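Two grippers, one controller, and a lot of promises

I've now put 10 evenings into comparing the Fudier two-finger gripper with the older Tichý one I've been using since before the garage had heat. If you came for a winner, you may want to lower your hopes a little. I did, somewhere in the first week of November.

The pitch for the Fudier is that it comes with a matched simulation model. You tune your grasps on the computer, push the same settings to the real controller, and everything carries over. Maximiliano Carretero sent me the link with the words "you can stop complaining now," so of course I started reading the small print.

First, the money. The Tichý cost me 567 dollars used. I won't say what the Fudier costs new, but I borrowed mine, and I'm glad I did. On the bench they are closer than the price suggests. Both open and close when told. Both drop a greasy bolt if you grab it near the end. The Fudier is quieter, and its cable doesn't come out of the side where you want to mount a bracket. That's a real point in its favor and I'm happy to give it one.

The Wutitz controller talks to both, after some shouting. It has a setting called "adaptive close" that I switched off on the second evening and haven't missed.

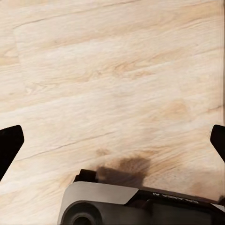 My trouble with the simulator starts before the fingers touch anything. I ran 4,000 simulated grasps on it over a few nights, and the success numbers looked lovely, which made me suspicious, so I went back and looked at the camera view it renders for the grasp planner. With the fingers spread wide and nothing between them, the picture is mostly pale wood, with soft tan smudges in the grain and a brown shadow lying just above the gripper body. My planner runs on contrast. Give it a dark patch and it wants to know if the patch is a part. I'd like to see how much of that lovely score survives when I turn the lighting and change the table texture, and the stock setup does neither unless you go digging in the settings file.

To be fair, 2,039 of those runs were with the default cube, and a cube is about the kindest thing you can ask a gripper to pick up. I threw those out. The rest were a washer, a bottle cap and a short piece of hose, and there the two models came out close enough that I wouldn't bet lunch on either.

Maximiliano says I'm testing my planner and blaming the gripper. He may have a point. But the box says "ready to transfer," and the planner is part of what gets transferred — so I think it's fair game.

The log viewer, Tiketti, deserves a separate grumble. It saves every run under the time it finished instead of the time it started, so long runs end up out of order. I lost most of an evening to that.

For now the Tichý stays on the arm. The Fudier goes back to its owner after I've redone the hose test with a darker table texture and the planner's contrast threshold turned down. If the scores hold up I'll post them, along with the settings file, and Maximiliano can have his apology in the comments.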